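Week 4 notes: Setting up a page you want people to read

Hi all, I've typed these up from what I said in class, plus a few bits I forgot to say because we ran over (again – sorry to whoever had the room after us). If you missed the session, read this and then do the exercise at the bottom before we meet.

Where does the eye go first?

We started with the Peketti leaflet and the Jitberg poster side by side. Most of you went straight to the big word "Saturdays" on the Peketti one and couldn't find a starting point on the Jitberg one at all. I had the same trouble, and I've had that poster on my wall for two years! It has seven things shouting at the same volume. The phone number is as heavy as the title, the title is as heavy as the border, and by the time you've sorted it out you've walked past.

So: pick one thing to be loudest. Size is the easy way to do it, but weight, color and plain empty space all work too. Szymon Domański asked if you can have two loud things. You can, if they're far apart and one is clearly the boss. I'd still try it with one first.

Color against quiet

A small patch of strong color on a calm background will beat a much bigger patch of medium color nearly every time. I like beige and gray for this because they let go of your attention so easily. A speckled beige with one bit of bright orange on it, and your eye is on the orange before you've thought about it. 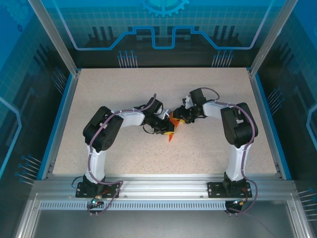

Line length and type size

This is the part people grumble about, and I get it, it's fussy. But go and read the Ghauri booklet, the one with the lines running the full width of the page, and tell me you didn't lose your place at least once. I counted the characters in one of our better handouts and got 57 to a line, spaces included, and it reads beautifully. You don't have to hit that number. Just look at your own page and if the lines feel long, bring the margins in or go to two columns.

Please don't fix a crowded page by shrinking the type. Cut words. Gizella Szűcs brought in her Plurkden newsletter, which started out at almost 700 words on a single side, and she took out the whole welcome paragraph and the second list of dates. It looked like a different newsletter (and I didn't miss the welcome one bit).

For next time

Take any flyer or menu you've got at home. Squint at it until the words go blurry and jot down what you can still make out, in order. Then redraw it by hand, pencil is fine, with one thing clearly first. Bring both versions. We'll pin them up and do the squint test from the back of the room.

Also bring scissors if you have them. I've only got two pairs and one of them is terrible.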